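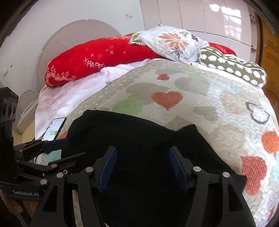 机器来了以后，我们做什么？熊翠萍在开工会上第一个这样问，她还说，叠了这么多年衣服，不想最后变成站在旁边看的人。

这个问题我们没有马上回答。现在这一页“关于我们”，有一大部分是在回答它。

关于胡马斯霍尔姆（Humasholm）

胡马斯霍尔姆是一家做家务和布草服务的公司。我们为住家、短租公寓和小旅馆整理床铺、叠衣服、收纳衣物。公司现在有73位同事，每个星期照顾大约700张床。我叫巴纳巴斯（Barnabás Kerekes），负责公司的日常运营。中文是我后来学的语言，如果有的句子不够自然，请您原谅。

我们怎样开始用自动化

最早的自动化很小。我们用一个叫 Wernenik 的排班程序代替了墙上的纸表，同事可以自己在手机上换班，不必再等我回电话。以后是叠毛巾的机器，放在我们的 Leinonen 车间。毛巾形状都一样，机器叠得不错。可是衣服和被子不一样，它们软，每次的样子都不同。这个部分到今天还是人的工作。

现在我们的一个小组，项目名字是 Vornov，在真实的卧室里用手持夹爪做整理衣物的动作，把有经验的人的做法记录下来，给以后的机器学习。床上有厚被子，有枕头，衣服就在床上铺开来叠。我们认为，如果只在空桌子上练习，机器不会懂得一个普通的家。

对同事来说，改变了什么

开始的时候，用夹爪比用手慢很多。两个“手指”没有感觉，捏衣角要多试几次，深色的衣服又特别难看清边缘。同事们必须想一想自己平时是怎么做的：先拿哪个角，什么时候放开。很多人说，这是第一次有人认真问他们这些事情。

记录工作按小时付工资，和普通班一样计算，每次不超过2个小时，因为手腕会累。参加是自愿的，不参加的人班次不减少。新同事要先做20个小时的培训，这个时间也付工资。

也有不好的地方，我应该写出来。有几位同事觉得动作被记录不舒服，他们回到了普通班。毛巾机器来了以后，车间的夜班取消了，有人因此少了夜班补贴。我们把其中一部分加进了白班工资，但是没有全部补上。六月我们会再和大家谈这件事。

关于客人的家

在客人家里做记录以前，我们一定先得到书面同意。客人可以随时改变主意，不需要说明理由，价格也不会变。

回到翠萍的问题

她现在教新同事使用夹爪，每个星期仍然有三天做普通的整理工作，这是她自己要求的。她对我说，机器叠得好不好，还是要会叠的人来看。至于五年以后机器能做多少，我不知道，也不想在这里随便保证。我们能答应的是，每次引进新设备以前，先和使用它的人商量，并把工资的变化写在纸上给大家看。

如果您想和我们一起工作，或者想了解服务，请在“联系”页面留言，一般两个工作日之内会有人回复。

本页更新：2019-02-25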